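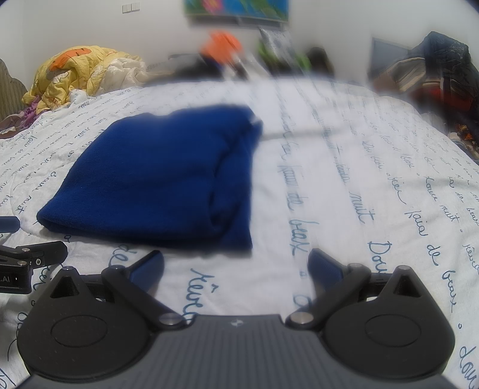
Courses > Robot Handling > Unit 4

February, posted by the Gimcombe lab teaching team

Unit 4: The gripper that said it was closed

I love this fault! It's small and it fooled all of us for most of a month.

The job was folding and moving cloth on a bed, using a two-finger gripper. In the Burnader trials we logged 294 grasps. Roughly 3 in every 100 were marked good when the fingers held no cloth at all. Then the arm carried nothing to the pile and the next fold started from a wrong position.

Where it went wrong: the software read motor current. Once current rose, it called that a grasp. But a stiff pivot pin raises current too, and so does a fingertip pressing into a soft mattress (try it by hand, you can feel the push back).

The safety side matters more. After a false grasp the controller retried 4 times, a bit harder each time, with no upper limit on force. Keep your fingers out of the linkage until power is off, please!

Before lab:
- read the Dranier fault log, pages 1 to 4
- sketch a second check that doesn't use current
- bring a fleece cloth or a towel

Pangaribuan room, same bench as Unit 3.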